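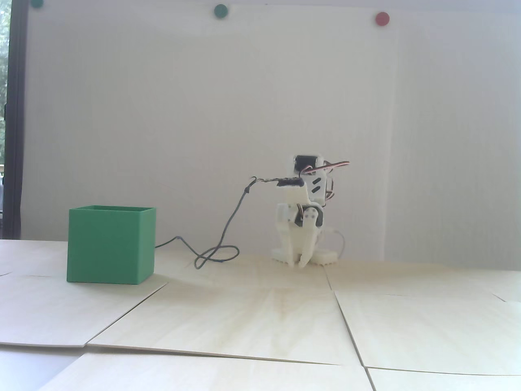
Section 4. Setting up the sorting arm at a shared bench

Read this before you plug anything in. Zurkier's sales sheet says the arm "frees up your people." At Cisstead it freed up one person for part of a morning, and she spent the rest of it re-seating servo wires. Plan your shifts on what you measure at your own bench.

4.1 Placing the arm and box

1. Stand the base plate flat on the floor or bench. If the surface is made of separate sheets, keep the base off the seams. A raised edge will tip it.
2. Put the open box in front of the arm, within reach. Leave it empty for the first run.
3. Check that the servo wires can move freely through the full swing.
4. Lay loose cable where no one walks. Tape it if people cross the area.

CAUTION: The arm does not know a hand from a part. Switch off at the supply before reaching into the box, every time, including when you're in a hurry.

4.2 First run

5. Connect the Voltico supply and wait 30 seconds.
6. Run the slow test cycle 4 times with no parts.
7. Add parts one at a time. Write down every drop and every stop.

Note: "Unattended" in the Wuyts control menu means the program won't ask for input. It does not mean you can go to lunch.

4.3 Who does what now

Somebody still fills the tray, clears jams and checks the sorted parts. Put a name against each of those jobs on the shift sheet before the arm goes live. If the jobs have no name, they land on whoever sits closest, on top of their old work.

8. Keep the hand-sorting station in place for at least 2 weeks.
9. Log the time spent tending the arm as work time.
10. Don't raise the daily target during the trial.

Send logs and complaints to Daranee Phetsri. Complaints are more useful. Error 59 is covered in Section 5.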